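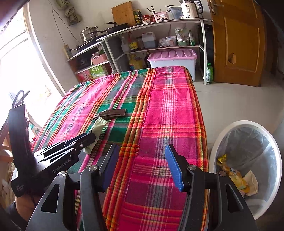
Eleri Meredith answers the door in socks and has the kettle on before I've got my coat off. She sells second-hand table linen from her house in Stisside, and in nine years she has never got round to owning a sensible plain tablecloth.

"I did try one," she says. "Cream. I lasted until the Sunday and then I had the plaid back out."

She loves plaid, and checks, and stripes that have no business being next to each other! Pink with emerald green is her favourite pairing, and she'll put orange beside almost anything. "People are frightened of orange. Put a bit of yellow with it and it settles down."

Most of her stock comes from the clearance sales at Tromgate, where she once came home with 136 cloths in the back of a hatchback (she had gone for napkins). Her spare room now holds 1,110 pieces, all written up in a ledger, and she can find any one of them faster than I can find my keys.

I ask about fraying, which I'd always thought of as the end of a cloth. She looks quite hurt. "A frayed seam is lovely. Run a line of stitching just inside it so it can't travel, then leave it alone."

Washing is cool, with like colours, and dried flat over two chairs. Pinks go in by themselves the first time. She irons on the wrong side, along the stripe, usually with the radio on.

Her next stall is at the Latville market in January, and she's taking 187 cloths, mostly checks. The big pink ones are staying in the kitchen. "I've been asked," she says, pouring a second cup. "They can keep asking."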